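Money > Personal Finance > Features

My year with a boring index fund

I bought my first fund in June with $300 and a lot of nerves. My friend Jamila Chowdhury had been nagging me for ages (she's been putting away $100 a month since college), and I finally opened an account at Plenden over a bowl of noodles. It took less time than the noodles did!

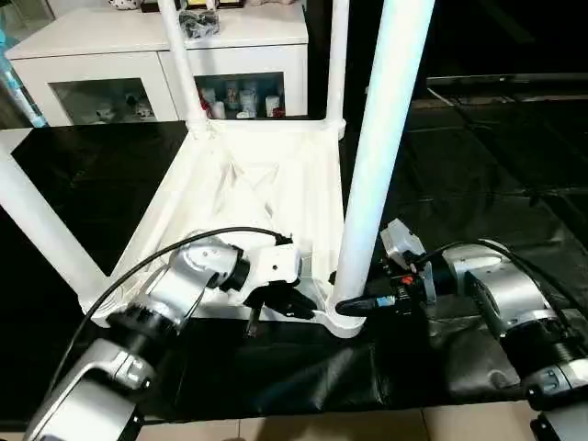 Picking one without panicking

Plenden had 57 funds on its list, and I read the fee page for every one of them. I nearly went with Narneck Growth, mostly for its five-star rating, until Jamila asked what it charged. Oh. So I went with the plain Wedport index fund, set up a monthly transfer and tried to leave it alone.

I did not leave it alone. I checked it at breakfast, I checked it on the bus, and one bad week I had my thumb over the sell button. 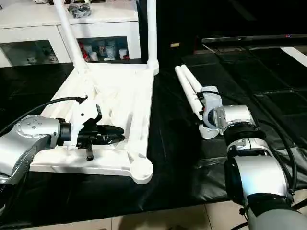
What I'd ask first next time

Ebbe Løken, who taught the evening money class I took in Ko, made us write down when we'd need the cash before we looked at a single chart. I wish I'd done that on day one. Mine's for a house deposit, five years out, and I still go back and forth on whether that's long enough for stocks.

57 shares | 5 comments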